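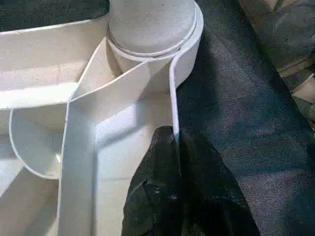
Clollitz Microgrid Controls: progress report, second period

To the Nokum Fund, for the period ending in February

1. Where we are

The grant covers a droop controller for small inverter clusters, a test bench to try it on, and a field trial at the Kragh pumping station. At the end of this period the controller works, the bench mostly works, and the field trial has a parking permit.

The long version follows.

2. Controller

The control code was moved to the new processor board in the first weeks of the period. The move was budgeted as a small task and behaved like a large one. The old board forgave sloppy timing in the current loop and the new one doesn't, so we rewrote the sampling routine and then rewrote the part that depended on it. Load sharing between inverters is now stable from no load up to full load, including the awkward region near the bottom where the earlier version liked to hunt back and forth.

We also changed the handover between grid-tied and island mode. In the last report we called this feature "substantially complete." We would like to withdraw "substantially." It is complete now, apart from the case where the grid comes back during a handover, and for that one the controller opens the breaker and waits for a person.

3. Test bench

The bench has three inverters, as proposed. Two of them run. The third arrived with a gate driver fault, went back to the supplier, and returned with the same fault and a fresh sticker. A replacement driver card is on order at our own cost.

With the pair that runs we completed 342 test runs this period, covering load steps, motor starts, unbalanced loads and loss of communications. The logs are in the shared folder under Jeno, the name of our logging program and, we're sorry to say, also of the folder for its bug reports. Please open the one with the larger files.
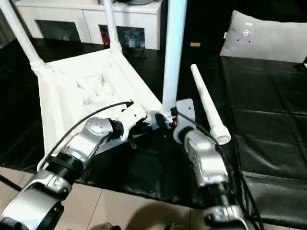 White plastic chair, upside down, with one tube detached.

Results from the runs, briefly. Voltage recovery after a load step meets the target in every configuration we tried. Frequency recovery meets it except when the largest motor starts while the battery is low. Loss of communications, which we had expected to be the hard one, caused no trouble at all, and we have spent several days being suspicious of that.

4. Field trial at Kragh

The station's operator has approved the connection drawings, on the fourth version. Most of the comments were about the title block. The trench for the control cable is agreed but not dug, as the ground is frozen, and the cabinet can't be mounted until the trench is in.

We had planned to start the trial in this period. It now starts in the next one. The delay costs the project nothing except the paragraph you are reading.

5. Money

We have spent 82 percent of the equipment line. What is left will pay for the cabinet, the cable and a spare contactor, provided the price of contactors stays where it was this morning. Travel is well under plan, a side effect of having had nowhere to go. We ask permission to move the unspent travel money to bench hardware; the form is attached, along with the form that requests the form.

6. Next period

Repair the third inverter and repeat the load sharing tests with the full set. Fix the motor start case, probably by holding back some battery reserve – a setting the operator at Kragh has asked for anyway. Dig the trench, mount the cabinet, and begin the trial. The test procedure for the site will reach you in draft before anything is switched on.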